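3. Safety rules and what they missed

Our project used the Ağca rule sheet, which Müzeyyen Eren handed out in January. It has a speed limit for the arm near people, a stop distance, and a form to sign before each run. We were asked to follow it for a tabletop pick task in simulation and say whether it was good practice. I was the one who kept doubting it, so the group let me write this section.

My first problem is the pass mark. A run passes if the gripper closes on the target and lifts it. Nothing in the sheet asks what happened to the other things on the table. Yavuz Tatlı went through the logs of all 325 runs, and in 164 of them the arm touched something it was not sent to pick up. Every one of those could still count as a pass.

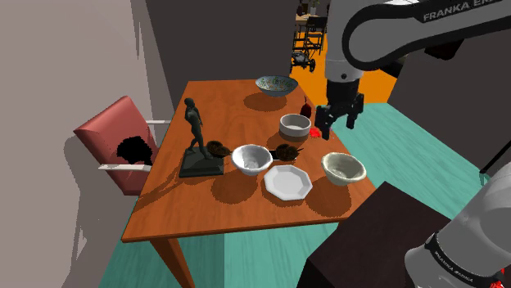
A crowded table is where a rule like that falls apart. Bowls and plates sit close together, and the arm has to come down between them. In a real kitchen a knocked bowl is a broken bowl, and somebody has to pick up the pieces with the arm still powered. The sheet says to keep the work area "reasonably clear" - it never says how clear, or who decides.

My second problem is the speed limit. Ferhat Kocabaş asked where the number came from and we could not find out. The Firneck guide has the same number and points back to Ağca, so that is no help. We kept to it anyway.

Ekrem Yüksel disagrees with me on some of this. He says a weak rule that people follow beats a strict one they skip, and the sign-off form did make us check the stop button setting before each batch. I accept that about the form. I don't accept that it makes the arm safe, and a simulator can't show that either.

What we would change:
Log every contact, including light ones.
Fail any run that moves an object other than the target.
Give a minimum gap between objects in place of "reasonably clear".
Name the source for each limit.

We have not tested these changes. The re-run with the new fail rule is planned but not started.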